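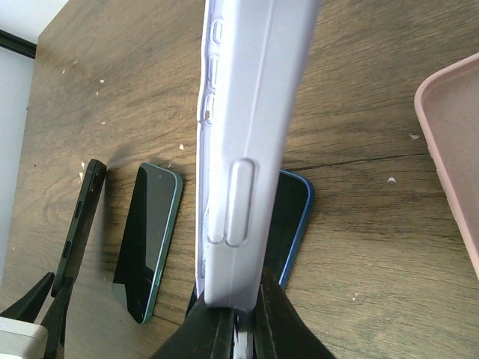
Figure 4. Side buttons on a pale lavender case.

Section 4. Preparing handsets for the Stedside visitor guide

4.1 Purpose of this section

This section sets out how loan handsets are to be prepared before they are issued to visitors at the Ostden and Drelamero sites. It applies to all handsets on which the Stedside visitor guide is installed. Staff who only issue and collect handsets need read 4.5 and 4.6.

The guide should already have been installed as described in Section 3. If the Stedside icon does not appear on the home screen, return to Section 3 before going any further.

4.2 Before you start

You will need:
the site key card
the charging tray and its mains lead
the site loan book
a dry, lint-free cloth
access to the site's staff wireless network

Allow 15 minutes for each handset. Several handsets may be prepared together, but no more than 10 should be joined to the staff network at one time.

Note: Tours recorded before May use an older file format. They will play, but the large-text captions will be missing. Replace them with the current set from the shared folder.

4.3 Charging and cleaning

1. Place the handset in the charging tray and check that the charging symbol is shown.
2. Leave the handset until the battery reading is at least 80 per cent.
3. Disconnect the handset and switch it off.
4. Take the handset out of its case. Begin at one corner and ease the rim away gently.
5. Wipe the screen and the back with the dry cloth. Wipe the inside of the case separately.
6. Refit the case. Check that each button cover sits over its button and that the buttons can be pressed without force.

Caution: Do not use spray cleaners or damp wipes near the charging socket or the loudspeaker.

Caution: Do not issue a handset whose screen is cracked, however slightly. Enter it in the loan book as withdrawn and send it to the Ostden office.

4.4 Loading the tours

1. Switch on the handset and join it to the staff network.
2. Open the Stedside guide and choose Settings, then Site.
3. Enter the site number printed on the key card. The number for the Drelamero site is 501.
4. Choose Load tours. Keep the handset within range of the network until the word Ready is shown.
5. Choose Language and select English. Visitors may change the language themselves at the start of a tour.
6. Open the first stop of the Uçar Gallery tour and play it for a few seconds. Adjust the volume to the middle setting.
7. Return to the opening page and choose Lock to guide. This prevents visitors from leaving the guide by accident.
8. Leave the staff network and choose Forget. Handsets must not be issued while they remain joined to it.

Note: If loading stops before Ready is shown, choose Load tours again. The guide will carry on from the point it had reached. If it stops a second time, restart the handset and repeat from step 1.

Note: The Uçar Gallery tour is the longest of the set and takes up almost half of the space used by the guide. Where a handset is short of space, remove the children's trail first - it can be restored later without entering the site number again.

4.5 Setting out and issuing

Handsets are to be laid out on the issue desk shortly before opening. They should lie flat, apart from one another, with the screens facing upward. Any case awaiting a handset may be kept alongside.
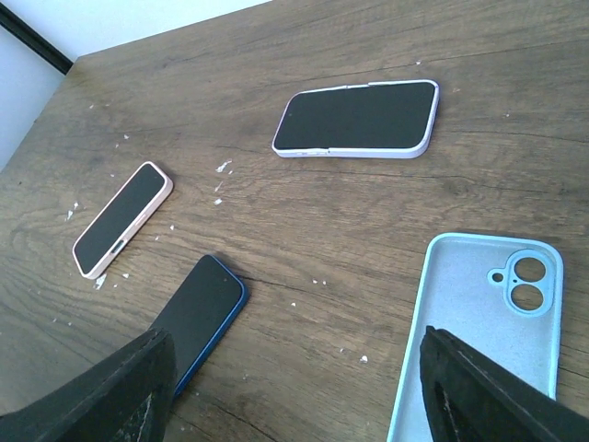 Figure 5. Handsets laid flat with screens facing up, and an empty case.

1. Wake the handset and confirm that the opening page of the guide is shown.
2. Write the handset number and the time of issue in the loan book.
3. Show the visitor how to choose a stop and how to change the volume.
4. Offer a neck cord and, where requested, a hearing loop.

Caution: Neck cords must not be issued to children under five.

4.6 Return and storage

1. Check the handset against its entry in the loan book and write in the time of return.
2. Inspect the screen, the case and the charging socket for damage.
3. Choose Clear visit. This removes the language choice and any stops the visitor has saved.
4. Return the handset to the charging tray.

At close of day the tray is to be locked in the store cupboard and the key card returned to the site office. Faults should be reported on the form at the back of this manual.

Section 4 last revised: Thursday, October 27, 2022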